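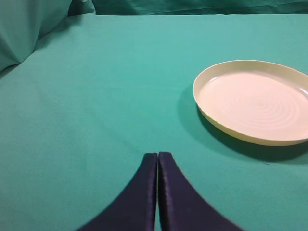 2022-01-21
Covadonga Tejada

Cloth back on the long table this morning. Same teal-green piece we had out in July, and it had been on the shelf under the Denberg rolls ever since, folded in eight, so it came out with a grid of hard creases. I pressed it in sections on the big board with a damp tea towel over the top. Middle setting. High leaves a shine on this stuff and you can't get the shine out again. There's a shiny patch near one short end already from somebody's earlier go at it, which I put at the far end where it goes under the backdrop.

Pressing took longer than I wanted. Most of the creases on the flat are gone. There are still soft ones toward the back, and I stopped there.

Laid it with the long side running left to right, then pulled from the middle outward with flat hands. Pulling from the corners just makes diagonal lines that come back when you let go. I clamped the near edge under the table lip and left the sides hanging. I used the Zirken clamps. The old ones mark the cloth.

Backdrop is the second length of the same fabric, hung behind. It wasn't pressed, only shaken out, and it shows. All wrinkles. It reads a bit darker than the table too, which I'd first taken for a different dye lot, but I held a loose end of one against the other at the window and couldn't tell them apart. So it's the light. The flat part catches it and the hanging part doesn't.

Left rear corner is where the extra has ended up. The piece is too long for that side and I didn't want to cut it, so it's bunched and folded over itself in the corner. It makes a fair-sized lump with dark folds. I tried tucking it down behind the table but the weight of it dragged the whole surface left and put a ripple through the middle. Pushed back up, it stays put and the rest lies flatter. For now it lives there. If anyone wants to do it properly, the surplus should be rolled around a length of dowel and tied off behind, and I think we still have dowel from the Salcedo job.
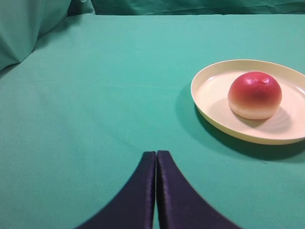 Colour is the other thing I spent time on. In the middle of the table it goes quite bright, nearly turquoise, and toward the left and the near corners it drops to a deeper, cooler green. I don't mind that for general work. It does matter if anyone is matching samples on it, so match in the middle or take the samples to the window. Do not go by what you see in the corners.

I wrote in July that the surface looked like felt. Looking again, at one angle it does, and at another it looks more like a heavy cotton. There is no label on either piece and the invoice only says "cloth, green, wide". I'd like to know before we wash it. Covadonga's rule, meaning mine, is cold wash and line dry until told otherwise. I've emailed Fevell to ask what they sold us. No reply yet.

Plate. I put out the cream one with the ribbed floor, over on the right. I wanted something pale and shallow on the green to see how the two sit together, ahead of choosing the tableware for the display shelves. Notes on it:

Rim is raised and a bit yellower than I remembered. Against white paper I'd call the plate off-white, but on this cloth it goes warm, cream going on pale yellow. The green does that. The white sets will likely shift the same way, so we should try one of each on the cloth before ordering any.

The rings in the floor are faint. They run round toward the centre, and you only pick them up when the light comes across them. Front on they would disappear. If the rings are the reason for buying this plate, it should be shown at a slant. The rim takes the light well along the back edge.

Shadow falls toward the near left and spreads out soft. It's darker on this cloth than I'd like and makes a fairly heavy crescent under a plate that is not tall at all. A taller piece will throw a good deal more. Two ways to go: lift the light higher, or put a white card on the left side to fill. I'd try the card first since it costs nothing and the lamp arm is already near the top of its travel.

There's a tiny dark blue speck on the cloth on the right, just down from the shadow. I didn't spot it while I was pressing. Could be lint, could be a dot of ink, and we've had blue marker on that bench before. To do: try tape on it. If it doesn't lift with tape, leave it alone and do not rub. Rubbing will raise the surface and then we have a fuzzy spot as well as a blue one.

Times, for whoever plans the next setup:

Pressing: 20 minutes, one person.
Laying and clamping: 15 minutes. Would be quicker with two, one on each side.
Hanging the backdrop: 15 minutes, and most of that was looking for the hooks. They're in the tin with the picture wire now and should go back there.

What I'd change. The backdrop ought to be pressed before it goes up, or steamed while hanging if we can borrow the steamer again. I left it as it was because the work planned for next week is all on the flat, but anyone using the full height will be looking at those creases the whole time. Also the join at the back, where the table cloth meets the hanging cloth. It makes a clear line across, almost like a horizon. One long piece swept up in a curve would get rid of that, and we have the length for it if we stop using two. Against that, one long piece is a pain to press and you can't swap out just the table part when it gets dirty. I lean toward leaving it at two pieces and hanging the back one a bit lower so the hem is hidden.

Please keep the following off the cloth: mugs, markers without caps, anything off the glue bench. Brush it down with the soft brush and go one way only, left to right. The lint roller leaves a track.

Still open:

- Fevell, fibre content. Chase on Monday if there's nothing.
- Tape on the blue speck.
- White card on the left, then another look at the plate shadow.
- Dowel for the left corner.
- Press or steam the backdrop.
- Put the other tableware out on the cloth one at a time -- same position as the cream one so the light is the same -- and write down what the colour does.

Clamps stay on over the weekend. I've put the dust sheet by the door.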